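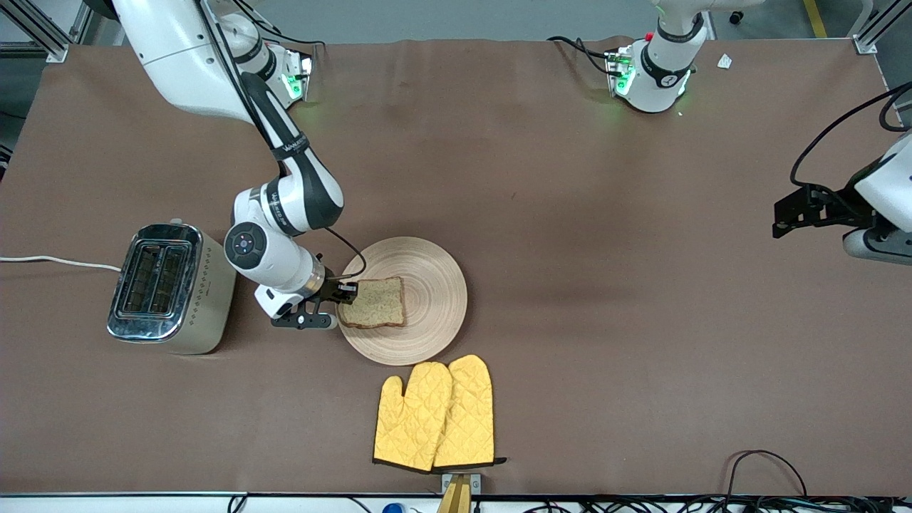
Toast, and the long way round to a slower breakfast

Reading time: 2 minutes

Print this post | E-mail this post

I have been meaning to write about toast since February, when the mornings were so dark that it was the only thing getting me down the stairs. For years I ate mine standing up, off a square of kitchen roll, usually with one shoe on. I can't say I enjoyed it much. I can't say I noticed it, to be truthful, and then I'd be hungry again by half past ten and cross with everybody.

So this year I decided that breakfast would happen at the table, on a cloth, with a proper plate. I know that sounds like a very small resolution (my sister laughed down the phone at me), but it has stuck far better than the swimming did.

The cloth was the first thing. I wanted brown, having learned my lesson with a cream one that lasted until its first encounter with marmalade. Plain brown forgives nearly everything, and crumbs can be shaken out of the back door for the sparrows.

Then the plate. I am completely converted to wood for toast. A china plate straight from the cupboard is cold, and it makes the underside of the slice go damp while you are hunting for the butter, whereas wood seems to leave it alone. I like a round, pale one with the rings turned into it, nice and wide so there's room beside the bread for the knife and a spoonful of jam. Mine gets a quick wipe with a hot cloth, never a soak, and a rub of oil when it starts to look thirsty. Please don't put yours in the dishwasher! I did that to a lovely board once and it came out shaped like a saddle.

As for the toaster, two slots is plenty. We had a four-slot monster when the children were at home and it took up half the worktop, and these days I'd only be heating the empty side. I'm fond of the sort with a shiny steel top and a bit of cream on the body, which looks cheerful even on a wet morning, though I will admit the steel shows every fingerprint. A drop of vinegar on a soft cloth sorts that out, with the plug pulled and everything quite cold, and I empty the crumb tray while I'm there.

Bread matters more than any of it, of course. I buy a grainy, speckled loaf, slice it a little thicker than I ought to, and keep half in the freezer. It goes in from frozen at a notch above the usual setting. Butter straight away if you like it melted in, or wait a minute if, like me, you want to see it sitting there.

I am at the table by 9 most days, later when it's raining. The radio goes on and I have a second slice if the first one went down too quickly. Next job is to find an egg cup that doesn't wobble, so if you have a favourite, do leave me a note.

Print this post | E-mail this post

Related posts

Marmalade, second attempt
Oiling wooden boards and spoons
What I keep in the bread drawer
A tablecloth that hides the jam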